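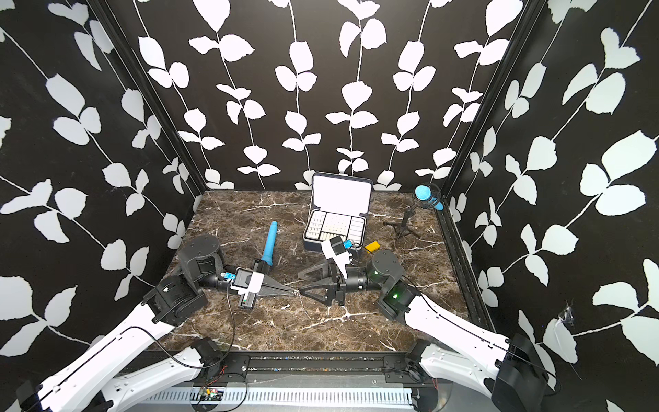 Figure 1. Two-arm cell with the storage case open at the back.

3.2 Effect on bench staff

At Dalsgaard, two operators per shift used to do the kitting by hand. With the cell, one operator loads parts and clears stops, and the other has moved to inspection. Pilar Olivares and Iara Daza logged 365 cycles in April, with 19 stops. Operators reported less wrist strain but more waiting. Both asked for training in restarting the arms, now done only by the shift lead.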